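Recording Your First Batch of Demonstrations with a Handheld Gripper

So you have a handheld gripper, a table and a learning system waiting for something to learn from. Great! Collecting demonstrations is my favorite part of the whole job, and you can get a decent first batch in one afternoon. I wrote these steps for the Pestano project, where we record simple tabletop tasks, but they should carry over to most setups.

Before you start

Charge everything the night before and clear out your storage. A full afternoon of video eats more disk than you'd think, and stopping to delete files in the middle of a good run is no fun at all. Then pick one task. Just one! "Put the block in the tray" is plenty for a first batch. Write it on a card in a single sentence and keep the card where you can read it.

Step 1: Set up the table

Put the tray down and leave it where it is for the first 60 takes. After that you can start moving it a little between takes. A light pencil mark on the tabletop is handy for finding the starting area again, and it wipes off later. Don't scrub the surface spotless. Ordinary scuffs are fine, and your robot will meet plenty of them.

Step 2: Check the fingers

Open and close the gripper a few times with nothing in it. The pads should meet flat and let go cleanly. If one has started to peel, replace it now and note the change in your log, so you know which takes were done with the new pad.

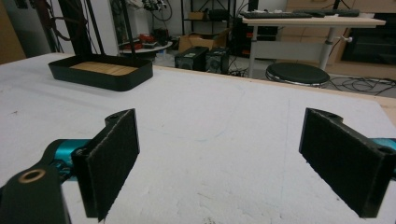
Once the fingers feel right, do three or four practice takes and throw them away. Your hands need a minute to remember how slow "slow" is. I always rush the first few — every single time — and they look awful on playback.

Step 3: Record

Start each take with the gripper open and held still over the table. Count to two, then reach, grasp, lift, place and let go. Back away, count to two again and stop. Those little pauses make trimming so much easier!

If you fumble, keep going and recover the way you'd want the robot to recover. We tag those takes "fix" in Skadomeck, our labeling tool, and they have been some of the most useful ones we own. Toss a take only if the tracking dropped out or your other hand wandered into view.

Step 4: Mix it up

Every 11 takes, change one thing: where the block starts, which way it's turned, which side you reach from. Swap operators too if you can. Everybody grips a little differently, and you want that in there.

How many do you need?

For our first block task we recorded 850 takes and kept going to 1000 when we added a second tray position. Start smaller, train on what you have, watch where it struggles and record more of exactly that.

Back up the raw files before you close the laptop. Next page: trimming and labeling in Skadomeck.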